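Guides > Home & Desk > Setting Up a Shared Table > Part 7

Reading time: 4 min

Part 7: Laying out the tabletop

By now your Skitmont table should be standing level with the feet locked (if it still rocks, go back to Part 6, because everything from here on gets annoying on a wobbly table). This is the fun part! I've laid out more of these than I care to admit, first at our place in Esgate and then for pretty much every friend who bought one after seeing mine, and I've settled into an order that works.

You'll need a soft cloth, a bowl, a pen holder, and whatever you drink out of all day.

1. Wipe the top down. Plain water with one drop of dish soap is plenty. I go front to back and then dry it right away, since a white top shows every streak once the sun comes around.

2. Put the tall things at the back. Pen holder first, near the back edge, but leave a hand's width behind it so you don't knock it off when you pull the blinds.

Note: A mesh pen holder is light when it's empty. Drop a few pens in before you decide where it goes, or you'll be chasing it across the table every time you grab one.

3. Set the bowl to the left of the pen holder. Go wide and shallow. I tried a deep one for a whole July and everything I put in it disappeared — keys, earbuds, a library card I'd already paid to replace. One layer of stuff is the limit. When you can't see the bottom anymore, it's time to empty it.

CAUTION: If your bowl is glass, lift it when you move it. Sliding it will scratch the finish, and the Flerken polish that comes in the box only hides the scratch for a week or so.

4. Give your drink a spot of its own, in front of the bowl and well inside the edge. Pick a spot you can reach without stretching over anything else. Larysa Hutsuliak keeps hers on the right, I'm a lefty and do it my way, and either is fine as long as you stick with it. Cap on between sips, please.

CAUTION: Keep drinks at least 20 inches from a power strip. Mine is screwed to the underside for this reason (see Part 4).

5. Leave the front third bare. I know, it looks like wasted space! You'll want it the first time you open a road map or sort the mail.

6. Sit down and use the table for a day before you stick down any felt pads or cable clips. Then move whatever bugged you and do the sticking. 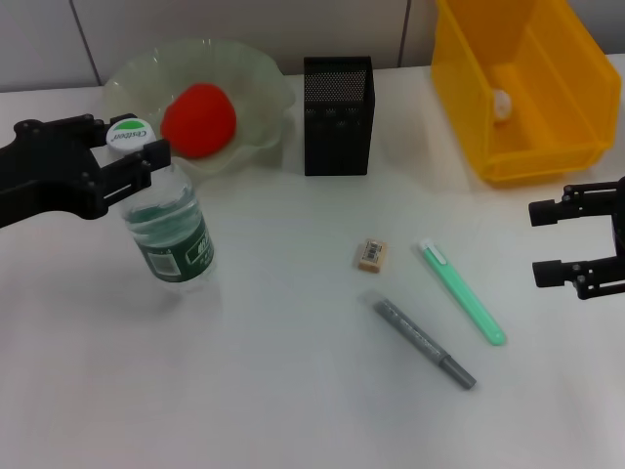
Fig. 7. Water bottle in front, fluted bowl and mesh pen holder toward the back.

Note: A fluted rim like this one collects dust in the dips. An old toothbrush gets it out in a minute or so.

If you share the table, agree on the bowl before anything else. Ostap Kovalchuk and I went back and forth on ours for ages (he wanted it for change, I wanted it for anything but change) and ended up buying a second, smaller one at Shevchuk for the coins. It lives by the front door now.

Next up is Part 8, lamps and cords. Have your screwdriver handy, plus the bag of short screws left over from Part 4.

Last updated Sep 17, 2019 | Questions? Use the contact form | © Skitmont Table Guides | Back to top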